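Old PCs — where we are with the pile

Quick one this month, I've got a chassis open on the bench and dinner at 7.

The Javach Street shelves are nearly clear. We took in 421 donated machines since spring, mostly office desktops, and 412 of them are now either back out the door or stripped for parts. The rest are the stubborn ones. No drives, odd power supplies, one with a side panel that somebody had glued. Glued!

Teardown nights are still 6 to 9 in the back room at Ghoneim Hall. Lids off first, then have a good look at the cables before you pull anything. Most of the time we lose goes on drive connectors. People tug the wires and the plug stays put, or worse, comes up with half the socket.

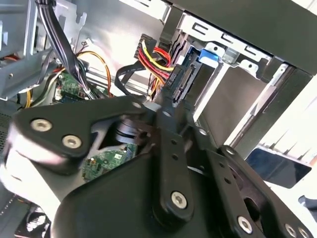
So — grip the plug, not the wires. Wiggle it side to side, small movements. If there's a clip, press it in first. Same goes for the power leads to the board, which are stiff on the older ones and will fight you.

Memory goes in the tray marked Gadetti, any size, we sort it later. Please dont stack sticks on top of each other. Anti-static bags are under the sink, almost 100 left. Processors only come out if Mounir Salem or I are there, we've had enough bent pins for one year. Processor out, cover on the socket, cover tapped down. (Taped. Taped down.)
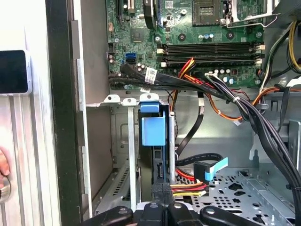

Both memory slots empty, blue latch handle still on the drive bay.

Zip ties: cut them, bin them, don't leave the ends in the case. They get under the board and rattle, then I get a phone call. Cable bundles worth keeping go in the long crate, short ones in the bucket by the door. Labels can stay on.

Still need:
Small Phillips drivers, magnetic if you have them
SATA cables, any color
10 desktop power supplies, working, for the Adier school order
A desk lamp that actually stays up

School order goes out in October. If you can do an extra evening before then, put your name on the sheet by the kettle or just reply to this. New people welcome, no experience neccessary, bring a sweater — the heating in there is hopeless.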